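Usamos cookies propias y de terceros para mejorar la navegación. Aceptar | Configurar | Rechazar

Inicio Talleres Mobiliario Reseñas Números anteriores Contacto

Reseña: mesa de trabajo Modness, de Erwood

Texto de Triin Jaunzems

Compré la Modness en marzo para sustituir un tablero con caballetes que se movía cada vez que alguien se apoyaba en él. La he usado desde entonces para montaje de piezas pequeñas, embalaje y papeleo.
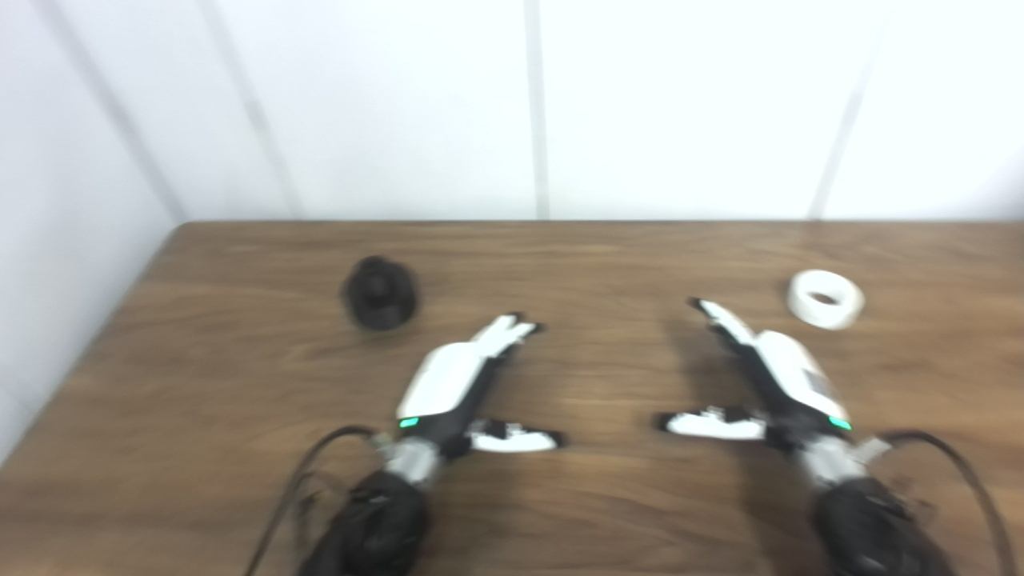
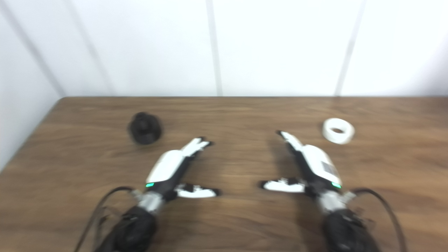
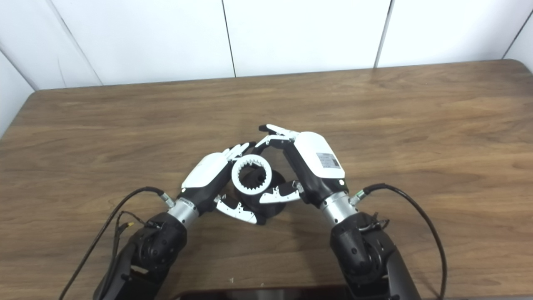 La superficie de la mesa, en tono marrón medio con veta, junto a la pared de paneles blancos.

Núm. 19 — pág. 3

Lo primero es el acabado. El marrón es cálido, ni muy rojizo ni muy oscuro, y la veta corre casi toda a lo largo, con bandas claras y otras más oscuras. Queda bien contra una pared blanca. Tiene un brillo suave: con las luces del techo encendidas aparece un reflejo pálido en la superficie. A mí no me molesta para montar, pero si se lee mucho rato en papel satinado conviene mover la lámpara.

Para piezas blancas es un fondo muy cómodo. Un anillo dentado o un rollo de cinta se localizan enseguida. Con las piezas negras pasa algo parecido, aunque las muy pequeñas se pierden un poco en las bandas oscuras de la veta. Yo pongo una cartulina clara debajo cuando trabajo con tornillería.

El montaje me llevó una tarde. Las instrucciones son correctas salvo en el paso 17, donde el dibujo de la pata trasera está girado. Lo seguí al pie de la letra y tuve que desmontarla. Escribí a Erwood y me contestaron al día siguiente con una hoja corregida. La llave que viene en la caja es blanda; usad una propia.

El borde no tiene canto vivo y se puede apoyar el antebrazo sin que marque. La he dejado pegada a la pared por el lado largo y no hay holgura apreciable. No trae pasacables. Lo compensé con un par de clips Flikel atornillados por debajo, que cuestan poco y aguantan. Con varios cables encima de la mesa se echa en falta una salida en el propio tablero.

En estabilidad, bien. No cojea y no vibra al apretar una pieza con fuerza. La anterior que probé, una Mwakalinga del mismo ancho, era más ligera de mover pero se balanceaba.

Limpieza: paño húmedo y nada más. La cola de la cinta sale con un poco de alcohol, frotando sin insistir. Las huellas se notan cuando la luz entra de lado.

Pagué 300 euros con el envío incluido. Me parece un precio razonable por el tablero y algo alto por las patas — la pintura de una llegó con un roce. No la devolví. La volvería a comprar, con el pasacables resuelto de antemano y la llave buena a mano.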